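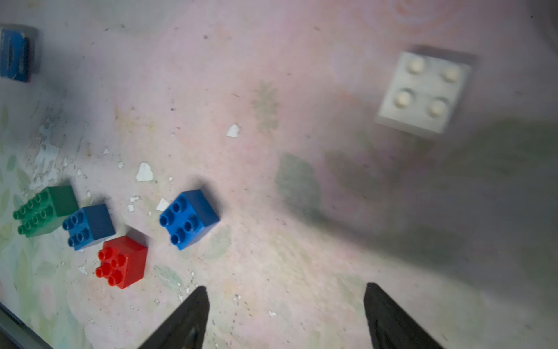
Toy bricks on a worn tabletop with a peeling finish.

Care of Painted and Printed Tabletops
Household Guidance, Lurnura Residents' Office

Dust the surface with a dry cloth before any washing. Grit left in place will scratch the finish. Wash with lukewarm water and a little dish soap, then dry at once.

Loose flakes should be lifted with a plastic scraper and the edges smoothed with 400-grit paper. Homes built before 1978 may contain lead paint; do not sand until the surface has been tested.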